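Forums > Workshop > Finishes and Coatings > Powder coat vs two-pack on steel shelving

Home Threads Members Search Log in

Last updated 2021-09-29

stukby_steel
I've got 11 mild steel shelf brackets to coat, white, for an unheated garage. Quote for powder is $97 all up. Two-pack would be cheaper if I spray it myself, but I'd have to buy a proper air-fed mask. Which lasts longer in the damp?

S. Öberg
Powder, provided they blast it first. Ask what pretreatment they use. If the answer is "a wipe down", go elsewhere. Round off the cut edges with a file before you drop them off — the coating pulls thin on a sharp edge and rust starts there.

Serpil Avcı
Disagree on powder as the default. Once moisture gets under a chip it creeps, and you can't touch it up properly. Zinc-rich primer and two-pack can be patched at home. I have Tilletti grey on a gate, done in June three years ago, and I've patched it twice.

stukby_steel
Does gloss level matter for wear? The coater offers gloss or satin at the same price.

vasco_l
Not much for wear. It matters for looks. Gloss shows every ripple in the steel and satin hides most of it.

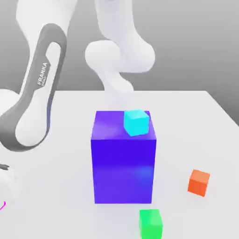

Talha Swati says flat brackets are another matter, and that gloss on hand-ground welds will show every pass of the disc. He'd go satin and spend the effort on the edges.

Serpil Avcı
Agree on satin. Still wouldn't powder them.

S. Öberg
A gate gets knocked. Brackets on a wall don't. Creep from chips is a weak argument in this case.

stukby_steel
Going with satin powder. I've asked Pumphrey whether they blast in-house and will post the reply.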